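Egg

Chapter 3, the planner

Replay 109 and the planner still wanted to go through the table.

Zulema had the window open on the left screen, log on the right. Coffee gone. September heat, the building air off at six like always. She scrolled. Grasp pose fine. Approach fine. Then the cost map went flat, just flat, and the path dropped straight down like somebody had let go of it.

"It thinks the table's gone," she said.

Margarida didn't look up. "Tables don't go."

"This one does. At frame 187. Look."

She looked. Rolled her chair over, bad wheel squeaking. On the screen the tabletop was a clean gray slab, 184, 185, 186, and then nothing. Free space down to the carpet.

"Segmentation," said Margarida.

"I retrained segmentation."

"On what?"

Zulema didn't answer that. On the Seixas set, was what. White tables, every one of them. White tables and brown eggs. And Dresten wanted a demo by nine in the morning, and Dresten had signed for Anisby, all of it, the control stack and the tooling and the two of them too more or less.

She pulled the thresholds up. Put them back down. Typed a comment, deleted it, typed it agian.

"Don't tune it," Margarida said. "You always tune it when you're scared."

"I'm not scared."

"You're tuning it."

Fine. Fine. She killed the run, took her hand off the mouse. What did the thing know? It knew depth, it knew color, it knew where the wrists were because the markers told it. It didn't know that an egg is a thing you don't drop. She'd written that in as a number. Weight on the jerk term, 6. Why 6? Because 5 had broken one.

"Show me a good one," Margarida said. "From the person. No planner."

So she dug through the demos for Vollorar, the clean ones, and stopped on one. White egg in the left gripper, coming in toward the pink basket. Right gripper open, waiting on the other side. 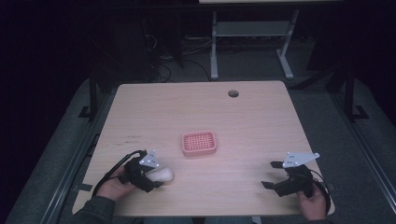

Chapter 4, the hole

"There." Margarida put a finger on the glass. The grommet. Small dark circle near the far edge of the table.

"That's a cable hole."

"What's the depth in it?"

Zulema clicked. Floor. The depth in it was floor, naturally, and her fill step took the lowest value in the plane and spread it. One bad pixel patch and the whole table went down the drain.

"Oh you're kidding."

"Median," said Margarida, already rolling back to her desk. "Use the median."

She changed one word. Saved. 2:40 a.m. Hit replay 110 and watched the slab come up gray, 185, 186, and she held her breath for the next one.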